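Notes to Go With the Rivamley Visit
Introduction to Automation, Unit 5
Instructor: Vanderleia Lacerda

Thank you all for being such good company on the trip out to Rivamley in November. I know the early start was hard on some of you, and I appreciated the questions you asked once the coffee had done its work. Several of you told me on the ride home that you'd stopped writing things down partway through the morning and just watched. That is perfectly fine with me, and I've put these notes together so you have something to study from. Please read them before you start on your visit report.

What we went to see

The open day was put on by the handling lab at Hiscombe, the company that runs the Rivamley site. They build test cells for other firms, and most of their work these days is about hands: how a robot hand closes on something, how it lets go, and how you can tell that it's about to drop the thing. You may remember that our host, Mr. Mendonça, began by saying that an arm is mostly a way of carrying a hand to work. I've been teaching this unit for years and I wish I'd put it that way myself.

We had two stops. The first was the talk in the front room, with the slides (I've asked for a copy and will pass it along when it comes). The second was the demonstration with the multi-fingered hand, and that's what the rest of this handout is about, because that's what your report should be about.

Fingers and fingertips

In class we spent a good deal of time on the two-jaw gripper, and for good reason. It's cheap and strong, and it does one thing very dependably. A hand with separate fingers and a thumb is a different animal. Each finger is a little chain of links and joints, and every joint you add is one more thing to control, to calibrate and sooner or later to repair. What you get in return is choice. The same hand can pinch, wrap around, hook or press, and you don't have to stop the line and swap tooling in between.

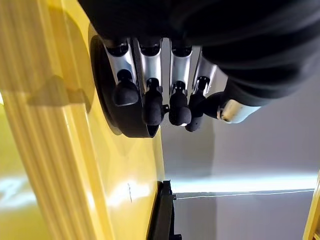
I'd like you to think carefully about the materials, too, since a few of you skipped over them in your sketches. Metal in the finger segments keeps them stiff, so when the controller asks for a certain angle you get very nearly that angle. At the tip you want something else entirely. A softer, rubbery surface gives a little under load, spreads the contact over a larger patch, and raises the friction, so the hand can hold on without squeezing so hard. Look back at your notes on the friction cone from Unit 4 - this is the same idea, only now you've stood next to it.

Smooth, shiny plastic is a good surface to worry about. It's slippery, it scratches, and it throws back the overhead lights in a way that can fool a camera. Ridges help a finger find its place, but they also mean the contact changes from one spot to the next. When somebody in our group asked which was harder, grasping or seeing, Mr. Mendonça laughed and said it depended on the day.

Where the time goes

I was glad he talked about the slow side of the job. The lab's standard endurance run, which they call the Imness test, is 1,000 grasps on the same part with the same program. The run he told us about stopped itself at 596, when a fingertip had worn enough to trip the slip limit. He was quite cheerful about it! A test that stops early tells you where the weak point is, and they changed the tip material after that and started over. I'd much prefer you remember this story than any of the specifications.

For your report

Four pages is plenty, drawings included. Choose one kind of grasp and explain it from approach to release: where the fingers need to make contact, which way the forces point, and what the thumb is doing. Then pick one thing that could go wrong and say how you'd detect it. A sensor is fine, and so is a clever check in the program.

Please draw by hand if you can. I don't grade on artistry, and I find people notice more about a joint when they've had to draw it - where the pin goes, which way it bends, what it would bump into. If you missed the visit, come by my office and we'll work out something you can do with the gripper in our own lab.

Bring your safety glasses back, too. I'm still short two pairs.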